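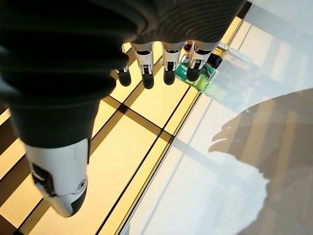

How long does it take to get a golf handicap down from 24 to something in the teens?

It took me two seasons, playing once a week and practising on one other evening when the weather let me. I had expected it to be quicker. A friend who took up the game in the same month got there in one season, and another bloke I play with has been stuck on 22 for as long as I've known him, so I wouldn't read much into my number.

I play at Pokesley, a public course with a small clubhouse and a practice green that slopes more than any green on the course does. It's short by most standards. The fairways dry out in summer and you get a lot of run, and in winter the back nine gets heavy and you get none. I mention this because my scores go up by four or five shots in the wet months and for a long time I thought my swing was falling apart every year.

The first season I spent nearly all my practice time on the driver. A bucket at the range is 115 balls, and I would hit most of them with the big club, then knock a few wedges out at the end when my arms were tired. I got a bit longer off the tee. My scores stayed where they were.

In September I started writing down every shot on the back of the card. It's tedious and it slows you down a little, so I only did it when the group behind was well back. After a handful of rounds I could see I was taking three putts on up to 2 holes in every four, and that most of those began with a chip that finished nowhere near the flag. The driver was costing me one lost ball a round, sometimes none.

So I changed what I did with the practice evening. I left the driver in the car and took a seven iron, a sand wedge and the putter. I chipped from the fringe with the seven iron until I had a fair idea of how far the ball would roll, then putted it out, whatever was left. Then I did it again from another spot. It was dull and my back got sore. I also had to learn to stop raking the ball back when I didn't like the first one.

I put a shorter version of this up on the blog a while back and got a few replies.

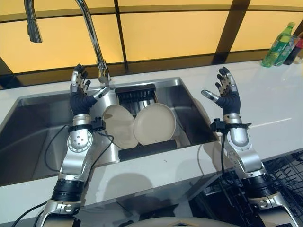

Yiran Xiao wrote that chipping with a seven iron is fine on a slow public green but that it runs straight off the back at Nemavstead, where the greens are cut much lower. I'd be better off learning one wedge shot properly, in Yiran's view, and using it everywhere. The same comment said that my three-putts were probably a distance problem and that I should putt to the edge of the green with no hole to aim at.

I tried both. The putting drill helped straight away and I still do it before a round, ten minutes with three balls. The one-wedge idea I gave up on. I thinned too many across the green, and at Pokesley the seven iron gets me close enough. I have only played Nemavstead once, on a society day, and I agree it's a different game there. I lost five balls and three-putted the last in front of people eating lunch.

I had one lesson in all that time. The pro moved the ball back in my stance for chips and told me to grip the club lower down, and charged me for half an hour. It was good value. I should have gone earlier and I should have gone back for a second one.

The handicap came through as 18 last month. I've since had a bad round, so it may be 19 by the time the next cards go in.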